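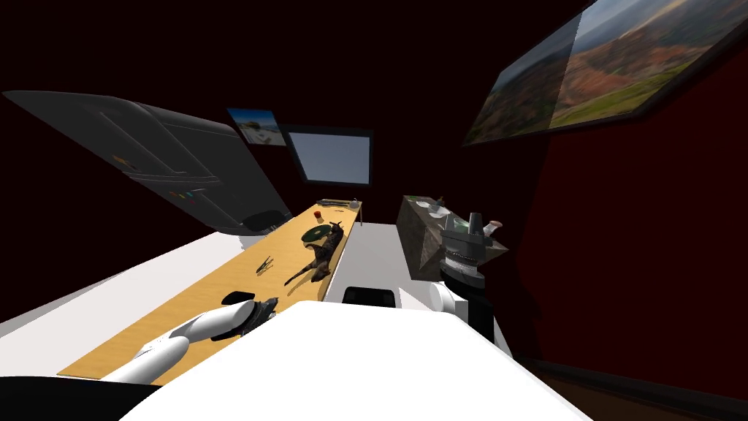

How do you tell whether a robot trained in simulated rooms has learned the task or has only learned the rooms?

You change something in the room that has no bearing on the task, run the whole set again, and see whether the score moves.

Wagner Frota had written that down on his second morning at Rolach, when Ulla Magnusson took him through the method, and he had thought it was too obvious to need writing down. Now it was November and he was sitting with room 1098 open on the left screen and the results on the right, and he was doing it for the first time himself.

Room 1098 was the last one in the test set. He had picked it to look at for no better reason than that. It had dark red walls and a long table with a yellow wood top, and on the table there was a gray stuffed animal lying on its side. Eskil Holmgren said it was a cat and Blandine Riviere, who had put it in the object library, said it was a dog. There was a green disc by it, and a red cup. The robot had to reach over the table, take hold of the animal and lay it down on the disc. It was a dull job and they had chosen it for that. The animal was soft and long and the grippers tended to take it by the wrong end.

The draft paper said the robot did this in 87 percent of the rooms. The number was in the abstract and again in Table 2, in bold. Sølve Ekström had already given it to the people at Herwood, who were paying for the second year.

Wagner had taken down the paintings.

He had meant to start with the wall color, but the color was baked into the lighting files and would have to be rendered over again. The paintings were separate objects. He could switch them off with one line. Every room in Tirnolska had them, landscapes mostly, hung wherever the room builder found a wall for them. He switched them off in all the rooms, started the run at six in the evening and went home. When he came in the next morning the number was 70.

He ran it again with a different seed and got 70 again. Then he made coffee and looked at room 1098 for a while without the paintings in it. It looked like somebody was moving out.

Eskil came in at nine with his bicycle helmet still on.

"Does it need the paintings for anything?" Wagner asked him.

"Does what need them?"

"The policy."

Eskil put his bag down. He came and read the right screen over Wagner's shoulder, and then he asked to see the line of code, and Wagner showed it to him. Eskil asked if he had switched off anything else by mistake, the lamps for example. He hadn't. Eskil took the helmet off.

"Well, that's not good," he said.

They spent the rest of the morning on it. Eskil's idea was that the rooms were simply darker without the frames, which had a bit of shine on them. They measured that and found no difference worth talking about. Then he thought the robot might be confused by bare wall, having never been shown any, so they put the paintings back and swapped the landscapes for flat gray. The score came back up to where the paper had it. So it didn't care what was in the paintings. It wanted something hanging there.

After lunch Wagner moved them. He slid every painting a little way along its wall, always to the left, and played back a few rooms to see what the arms did. He had expected the robot to hesitate. It didn't. It reached out as smoothly as ever and closed the gripper on the table, to the left of the animal.

"Oh, look at that," Eskil said.

They played it again. In the next room it did the same, and then there was one where it got the animal by the tail end and dropped it on the floor, which it sometimes did anyway.

Blandine had written the room builder. She worked from the back office in the mornings, with the door shut, and in the afternoons she was usually over in the Sandberg building with the real robot. Wagner had spoken to her perhaps a dozen times. He walked over there with his laptop under his coat, as it was raining, and found her on the floor with her arm inside the base unit.

"Hand me the long driver," she said.

He handed it to her. He waited until she had the cover back on, and then he opened the laptop on the workbench and played her the room with the paintings slid to the left. She watched it to the end and didn't say anything. She wiped her hands and typed for a minute, opening files he had never looked at.

"I hang the pictures after the table goes in," she said finally. "I had to, or they ended up behind the cupboards. So it takes the table's position and goes out from there till it meets a wall." She scrolled. "There's supposed to be a random shift on it. Here. It's multiplied by the room scale, and I changed the scale in the spring."

"To what?"

"Small." She closed the file. "So the pictures have been telling it where the table is. In every room it ever saw."

"And the objects are placed from the table too."

"The objects are placed from the table too," she said. She sat down on the stool. "I made those rooms so it wouldn't have anything like that to hold on to. That was the only reason to make them."

Wagner said anyone could have missed it. She said that might be true but it was her file. Then she asked who else had seen it, and he said Eskil, and she said they had better go and tell Ulla before Sølve heard it from somebody.

Sølve was in with Ulla when they got there, so both of them heard it at once. Wagner explained it badly. He began with the wall color, which had nothing to do with it, and had to go back. Blandine took over and told it in the right order.

"But it does work," Sølve said. "I've watched it work on the real arm. I was standing next to it."

"How is the Sandberg room furnished?" Ulla asked.

Blandine looked at her hands. "There's the big calendar," she said. "And the safety notices over the bench."

Ulla got up and took her coat off the hook. The four of them walked back across in the rain. It was past four by then and getting dark. They took down the calendar and the notices, and Sølve, who was the tallest, unscrewed the whiteboard and leaned it in the corridor with its face to the wall. Blandine put the real toy on the bench. It was an old one and one ear had been glued.

The first try, the arm went out and picked it up and laid it on the disc. Sølve breathed out. Ulla asked for another. This time the gripper closed short and pushed the toy along the bench. She kept asking for another until the light in the window was gone, and somewhere along the way Sølve stopped watching the arm and started watching the wall.

"I told Herwood eighty-seven," he said.

"You can tell them 70," Ulla said. "Or you can tell them we're late."

"They won't like either."

"Which would you rather explain to them in a year?"

He didn't answer that. He asked Blandine how long it would take to build the rooms again with the shift put right, and she said the rooms were quick, it was the training that took the time, and anyway she wanted to go through everything else that was placed from the table first. She could think of the chairs. She wasn't sure about the cups. Wagner said he could do the chairs.

"And the paper?" Sølve said.

Ulla said the paper would have both numbers in it and a page on how they had come by the second one. She told Wagner to write that page. He asked how long it should be, and she said as long as it took for a person in another lab to do it to their own rooms.

He started on it that night, at the kitchen table, and it went slowly. He wrote that the paintings had been removed, and then he crossed that out and wrote that he had switched them off, and gave the line. He wrote that moving them told you more than removing them did. With the paintings gone the robot failed in all kinds of ways and you could put that down to anything. With the paintings moved it failed in one direction. He thought about that for a bit and decided to put it first.

Before he went to bed he logged in and checked on the queue. Blandine was in there too. She had a run going with no chairs, under her own name, and another one waiting behind it with the cups left where they were and the table moved. He looked at when she had started it, which was ten minutes ago, and sent her a message to say that he had said he would do the chairs.

"You can do the lamps," she wrote back.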